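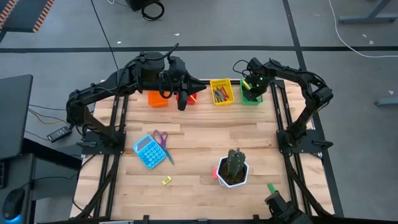
I've been writing about coloured baskets on my desk long enough that the same questions keep landing in my inbox, so I've put the answers in one spot. Last tidied up 17th September. If yours isn't covered, email me and I'll probably add it (eventually!).

## Why four baskets?

Four is what fits along the back of my table without crowding the front, and the front is where I do things. I tried six once and spent the whole time reaching over stuff.

## What goes in each one?

It changes, but the yellow one is almost always coloured pencils. They lie on a slant because they're longer than I planned for. Red and green take whatever small bits are out that day. Orange is my "deal with it later" basket, and yes, later can mean November.

## Do you label them?

Nope. The colour is the label. I had a go with Fitbridge sticky labels a while back and they curled up at the corners within a fortnight. If you share a desk with other people you might want labels, but a note stuck on the wall works just as well.

## Should the calculator and scissors go in a basket too?

I leave mine out. My calculator is a light blue one with round buttons, and I use it so often that putting it away feels silly. Same with the purple-handled scissors. If you've got little kids about, please put the scissors up high somewhere.

Erasers are the other thing I leave lying around, and I lose them constantly. A small pink one usually ends up next to the cactus.

## Is the cactus real?

I get asked this more than anything else on the page! I'm not telling. It's green and bumpy, it sits in a white hexagonal pot, and it's my favourite thing on the table. If you're buying a live one, go easy on the water and give it a bright spot.

## What about sponges and other squishy stuff?

Sort these on a separate go from the pencils. I spread the soft things over the front half of the table first, sponges, foam blocks, the teal pool noodles, the lot, and then work through them by size. Small pieces can go in a basket. Long foam won't, so don't try to jam it in, just stand it in a corner or slide it under the table. 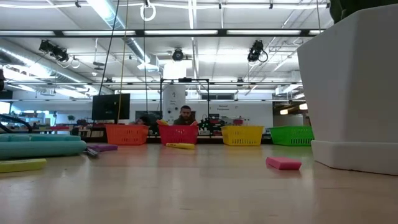

## Where can I get baskets like that?

Any rectangular plastic basket with slots in the sides will do. Zarkeo and Kenberg both have sets in bright colours, and I've been happy with either. Get them all from one range so the heights match and they line up neatly.

## How do you clean them?

Warm water, a squirt of dish soap and an old toothbrush for the slots. Let them dry upside down on a tea towel. Pencil shavings get into everything, so I give the yellow one a good shake over the bin first.

## My table is tiny. Will this still work?

Sure, just drop to two baskets. A reader with a narrow Jacobs desk wrote to say she keeps one for pencils and one for everything else, and she's a lot tidier than I am.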